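Search the Kids' Corner Go

What Happens When a Robot Drops Something?

Sep 11, 2024

Have you ever picked up a carton of juice that you thought was full, and nearly thrown it over your shoulder because it was empty? Your hand guessed wrong! Robots make wrong guesses too, and today we're going to look at one that happened at the Divell workshop in Flundham.

The robot's name is Teshome, and its job is to pick up small boxes and put them down somewhere else. It had done this 146 times in a row without any trouble at all. Then, on the very next box, it squeezed, it lifted — and the box slid out and landed on the floor with a thump that made everyone jump. 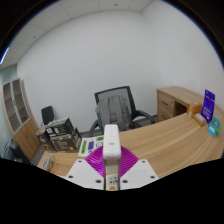 So what went wrong? Well, a gripper has to decide how hard to squeeze. If it squeezes too hard it will crush the box, and if it squeezes too softly the box will slip. Teshome had a little sensor that measured the squeeze, a bit like the feeling in your fingertips, and a wire behind that sensor had worked loose. The robot thought it was holding on tightly when it was hardly holding on at all, poor thing.

The people in the workshop pressed the big stop button first, before anybody reached in to get the box. That's a very good rule to remember. A robot that's confused might still move, and it can't tell your hand from a box!

Then they fixed the wire and tested the gripper 200 more times, starting with soft things like sponges. They also taught it to stop and wait whenever the squeeze numbers look strange, which I think is quite a grown-up thing for a robot to do.

Try it at home: put on thick woolly mitts and pick up a grape. Tricky, isn't it? Now you know how Teshome felt.

56 shares 9 comments

We use cookies to remember your favourite pages. OK Learn more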